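Open day at the Hivstead furniture works

I went to the open day on Friday, mostly because we need storage for the back bedroom and I wanted to see things made before paying for them. It took me 14 minutes to walk from the station. Entry was free and the coffee was not.

The tour started in the timber store and moved on to sawing and edging. Our guide, Precious Zwane, kept it short and answered questions properly. 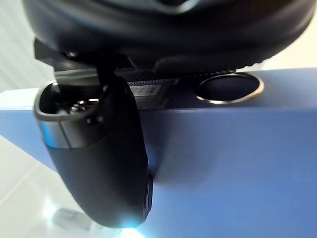 Matte black, close up

The saws were off for visitors, so she told us about the glue instead. I learned more than I expected. They changed suppliers in February and had a bad few weeks with edges lifting.
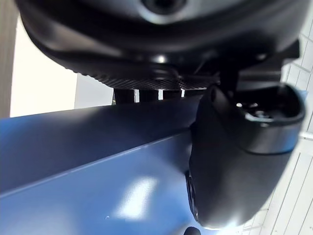
After that we had half an hour to ourselves. I skipped the talk on finishes – the room was full – and went to look at cabinets.

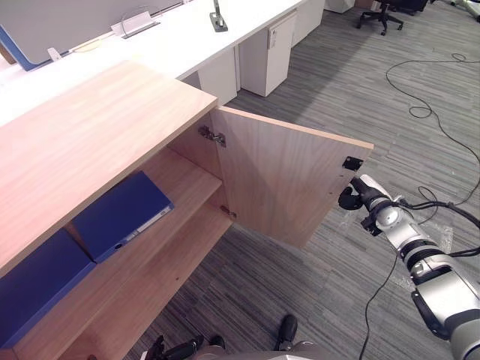 Light wood-grain cabinet, door open, one shelf inside

Prices were on a printed sheet. The small Plukutora unit is 122 and the wide one is 294, with delivery extra.

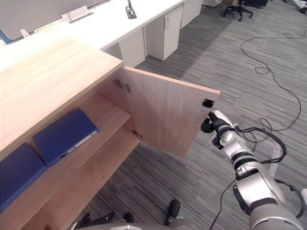
I didn't order anything on the day. Parking looked tight, so take the train if you can, and bring your own lunch. The sandwich van had sold out by noon.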